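The desk is finally clear

June 2024

I've had the same desk since we moved in, and until last month the top of it was mostly a rumour. It's 170 cm long, which sounds like plenty, but it filled up with mail, chargers, dried-out markers and the odd mug. In May I decided to do it properly.

What I started with

One cardboard carton of "sort later" papers, two pencil cases and a tin from Kasten that held some 400 paper clips and a bike key. I put everything on the floor first. I don't recommend this if you have a dog.

Paper

The paper took the longest. Old hydro bills went into the shredder, and manuals for things we no longer own went into recycling. I kept one folder for taxes and one for the car.

Small stuff

I tried a drawer insert from Ladard and returned it. The compartments were too shallow and the whole thing slid around whenever I opened the drawer. Clear boxes work better for me. I bought a set of 16 from Bendari, which was too many, and the leftovers are now in the bathroom cupboard holding cotton pads and hair elastics.

The rule I'm trying to stick to is that one clear box can live on the desktop and the rest stay in the drawer. Anything that doesn't fit gets dealt with by the end of the day. I'm still catching little strays, but there's a good stretch of bare surface now and I'd forgotten how much I like the swirly grain and that pale peachy colour.

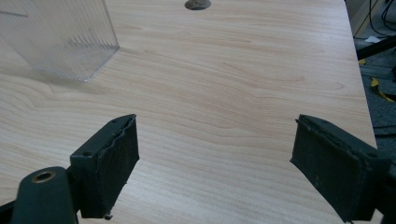 What's left to do

The cables. They're in a bag on the doorknob. I'd also like a better lamp, and the Kadlec one I was looking at is on back order, so the old one stays for now.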